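Lista: automacao-bancada
Assunto: Re: Kit de pinça manual da Grullura — alguém já usou?

Na terça-feira, às 14h20, alguém da Netdale escreveu:
> Estamos a pensar encomendar o kit da Grullura para o projeto Lobo.
> A página fala em 111 peças e 9 pares de dedos, mas não diz
> nada sobre objetos grandes. Vale a pena? E a montagem, custa muito?

Olá a todos,

Vale, e respondo com gosto porque ando há semanas com o kit nas mãos! Montámos o nosso na Tekau em outubro e já temos 3.356 demonstrações gravadas com ele. Vou por pontos:

1. Montagem. Uma tarde, com calma. O manual salta um passo na ligação do gatilho — apertem os parafusos dos dedos só no fim, senão têm de desmontar tudo outra vez.

2. Peso. Ao fim de uma hora sente-se no pulso, mas o punho é confortável e o equilíbrio está muito bem conseguido.

3. Objetos grandes. Era a minha maior dúvida e foi a melhor surpresa (fiquei mesmo contente). Os dedos pretos apanham um jarro de plástico branco pelos dois lados, um dedo de cada lado. O jarro afunila para baixo, por isso convém ensaiar a altura da pega antes de gravar.
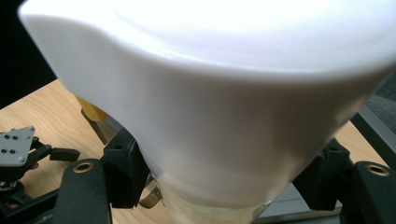
4. Apoio técnico. Responderam-nos a 7 mensagens, sempre no mesmo dia, e mandaram uma mola de substituição sem custos.

5. O que falta. Uma mala decente para o transporte e uma tabela de aberturas por tipo de dedo. Já pedi as duas coisas.

Se quiserem os nossos ficheiros de calibração, digam, que eu ponho-os no arquivo da lista.

Abraço,
bancada da Tekau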